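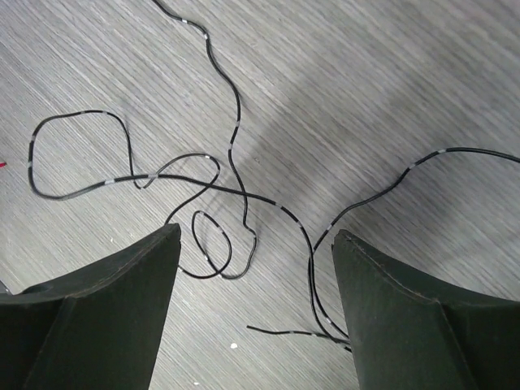

Gemby's Saturday-style veg market is coming back, and I for one have already dug out my biggest bag. The stalls will set up in the old goods yard behind Leckie Street from February, opening at 8 in the morning and packing up at lunchtime, and there'll be 14 of them to start with.

If you've moved here recently you won't remember the last one. It ran for years on the green, then the drainage works came along and it just sort of never restarted. I used to get my leeks there, and I've been grumbling about supermarket ones ever since (sorry to everyone at home who's had to listen).

The new version is being run by Grania, the growers' group out at Wernov, who put a survey through our doors last autumn. They got 800 replies, which for a town this size is brilliant, and most people asked for the same thing - ordinary fruit and veg at ordinary prices, sold loose. So there's a rule that at least half the stalls have to be selling fresh produce. I like a scented candle as much as anyone, but I can't make soup out of one!

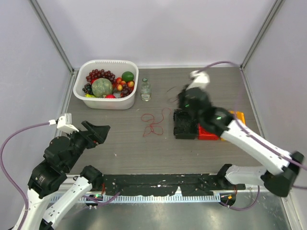
Pumpkin and grapes in a white basket.

I popped along to the open evening at the library to find out a bit more. Pitches will cost £4 for anyone selling from their own garden or allotment, so if you've got a glut of courgettes next summer you know where to go. Bread, eggs and cheese are all promised too, and there's talk of a hot drinks van, though that hadn't been signed off when I asked.

Parking is the one sore point. The yard has room for 80 cars and the stalls will take up a good chunk of that, so a few people from the terraces were a bit cross, and I can see why. The number 14 bus stops right outside the gates - I'll be on it with my bag. Anyone wanting a pitch can pick up a form from the library desk.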